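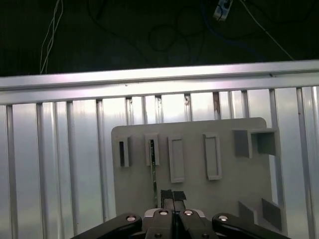

# Farnis: learning to pull before learning to push

Welcome to the gallery page of the Farnis project. We study how a robot arm can put thin and flexible parts into narrow slots, and how it can take them out again without bending them. The work is done in the robot laboratory at Arnness. I have tried to use everyday words, so that also those visitors who came to our open afternoon can follow the text. The technical report is available from the laboratory on request.

The notes under each title belong to one part of the work. They can be read in any order, but the one about pulling out should be read before the one about results.

## The view from the wrist

*A light grey board with slots, the gripper below it, and the rail behind.*

The camera sits at the wrist and moves together with the gripper. The fingers therefore stay in almost the same place in every image, and it is the board which seems to move. For the learning program this is helpful. It does not need to know where the arm is in the room, only where the slot is compared with the finger tips.

The bad side is that the gripper hides the lower part of the board when it comes close. We discussed a long time if we should add a second camera from the side. In the end we stayed with the wrist camera alone, as a side camera must be calibrated again each time somebody moves the table or leans on it.

## The board

*Slots with raised borders, set at different heights.*

The slots differ in height and width, and they do not stand in one straight line. With our earlier board everything was in a neat row, and the program learned a bad habit: it went to the right height by memory and did not look at the image any more. When we raised the board a little, it missed every slot by the same distance. The present board was drawn by me and it took several versions. The raised borders were my worst problem, for in the first version they were so high that they guided the part into the slot by themselves, and we were measuring the board and not the robot.

At the upper corner there is also a box which is open at the front, and lower down are small angled plates. These belong to other tests and are not used in the results on this page. We leave them on the board during training anyway. A real machine also has many things on it that are not your target.

## Why thin strips

*A thin dark strip at one of the narrow slots.*

Many insertion studies use a round peg and a round hole. A peg is stiff, so if you feel a force at the wrist you know fairly well what the tip is doing. A thin strip is a different matter. It can bend in the middle while the tip stays where it is, and the force at the wrist then grows slowly and gives a false feeling that all goes well. When the strip slips, the force drops suddenly, and this looks very similar to a good insertion.

For this reason we cannot decide from force alone that a trial was good. In our tests the result is checked by hand. I have done a large part of this checking myself and I can say it is not exciting work.

## Pulling out first

*The main idea of the method.*

We start every training session with the strip already in its slot. The robot takes hold of it, pulls it out along a slightly different path each time, and records the images and the forces. Afterwards the recording is turned backwards, and the program uses it as a first guess of how an insertion could look.

Pulling out is much easier than putting in. The slot itself holds the strip straight, and if the robot begins with a small error the part usually comes out all the same. So we get many useful paths without a person guiding the arm.

Of course a backward recording is not a true insertion. Friction acts in the other direction, and the strip bends in another way. We therefore keep the images and the positions from the recording, but the forces are used only to throw away paths in which the strip was clearly stuck. I would like to underline this point, because in the discussion after my talk in September it was understood that we turn the forces backwards also. We do not do that.

After this first stage the robot practises real insertions and corrects its path from its own attempts. This second stage is run with Drimik, our control software, which limits the force at the wrist and stops the arm when the limit is reached.

## Holding the strip

*Black, textured pads at the finger tips.*

How the strip is held matters more than I expected when I came to the project. If it is held far from the tip, it bends too easily. If it is held very near to the tip, the fingers touch the border of the slot before the strip is deep enough. We let the program choose the place of the grip inside a short range, and it tends to choose the nearer end of it. It then goes in partly, opens the fingers, moves back along the strip and pushes again. We had not shown it this second grip in any recording.

Worn pads also gave us trouble. During one week the results became slowly worse and we searched for the error in the software. New pads put it right the same day.

## Light and reflections

*Bright metal and a glossy wall behind the board.*

The wall behind the board has a shiny surface with vertical ribs, and the rail above it is bright along its top. A colleague from the Nigatu group, with whom we share our data, asked why we do not hang a matt cloth there. We tried it. The program learned faster with the cloth, but when the cloth was taken away it confused the ribs with the narrow slots. With the wall in view from the beginning, the learning is slower and this confusion is rare.

We also change the brightness of the images during training. Daylight at Arnness is very different in winter and in summer, and I did not want a method which works only in one season.

## Results

*What we measured, and what we did not.*

The final test had 966 insertion trials, shared equally between the program trained with pulling out first and the same program trained without it. The start position of the arm was changed before each trial. The order of the trials was mixed, so that wear of the pads would not be unfair to one side.

The program with the pulling stage needed almost 3 hours of practice on the robot before it reached the level we had set beforehand. The other program did not reach this level in the time we had reserved. I do not want to say that it never would reach it. The difference was clearest on the narrow slots, and on the wider ones it was small.

Most failures were of 2 kinds. In the first, the strip stood on the border of the slot and bent to the side. In the second, it entered at an angle and became stuck after a short distance. The pulling stage helped much against the second kind and only little against the first.

We have not tested strips of other materials, and we have not tested a board that moves. Both are often asked.

## Use of the material

The text and the recordings may be used in teaching if the Farnis project is named. The drawings of the board are shared in the same way. Please ask for the latest version, as an older one with the high borders is still going round.

Impi Lappalainen, Arnness
Page last changed 7th May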